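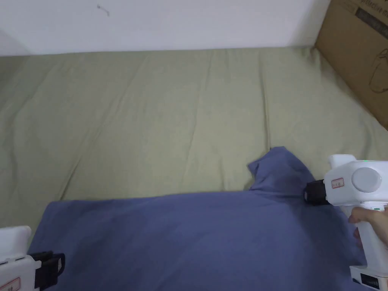 A slate-blue garment spread flat on a green-sheeted bed, with a cardboard carton standing against the wall.

Haberkorn changes folding guidance for home packing

Haberkorn, the garment storage supplier, has revised its folding guidance for customers who pack clothes at home and send them in for seasonal storage. The new version came into force in November. It applies to shirts, light knitwear and cotton trousers, and replaces a sheet that had been in use without changes since the service opened in Cikemby.

The main change concerns the work surface. The old sheet called for a table at least as wide as the garment with both sleeves out. Many households in Cikemby have no such table free, and customers were folding on beds anyway. The revised text accepts a made bed as a folding surface, provided the top sheet is pulled tight from the wall side before the first garment is laid down. Small creases in the sheet are allowed. Raised folds under the garment are to be smoothed out by hand, as they shift the center line and the finished fold comes out wider on one side.

Garments are to be laid flat, front down, with the collar toward the wall. Sleeves are straightened before any fold is made. Each side is then brought in to the center line, the sleeve is turned back down along the body, and the hem is brought up in two steps. The guidance gives no ironing requirement. Shirts with a chest print are folded in thirds instead of halves so that no crease crosses the print.

Cartons are the second point. Haberkorn now accepts reused product cartons from other suppliers, including those with outside printing, if all four bottom flaps are whole and the walls have no tears. Creased faces are accepted. Old shipping labels must be removed or fully covered — a carton that arrives with two readable labels is set aside and handled by hand, which adds to the turnaround time. Printed text and product drawings may stay uncovered.

Cartons should be kept upright and within reach while folding, and filled in layers with the fold edges facing alternate sides. Heavier items go in first. The top layer should end below the flap line so that the lid closes without pressure. A sheet of plain paper between layers is optional.

The storage depot on Fenard Street handled 1649 cartons in the last full season. Of these, 17 were sent back unopened, all for damp or split bases. The depot has space for another 1000 cartons this winter after new racking was put up along the north side. Drop-off hours are unchanged, and the counter closes at four in the afternoon.

Labels are issued through the Urano booking page. Customers enter the number of garments by type, and the page returns one label per carton with a short code. The code should also be written in marker on one of the long sides. Adhesive labels tend to come off corrugated board in cold storage, and the marker code is what the depot staff use when that happens.

Customers who have already packed under the old sheet do not need to repack. Both versions will be accepted until the end of the season. Printed copies of the revised guidance are available at the depot counter, and a large-print version can be requested when booking.

Coats, quilts and anything filled with down are not covered. These items still go in the breathable bags supplied by the depot — they should not be folded into cartons.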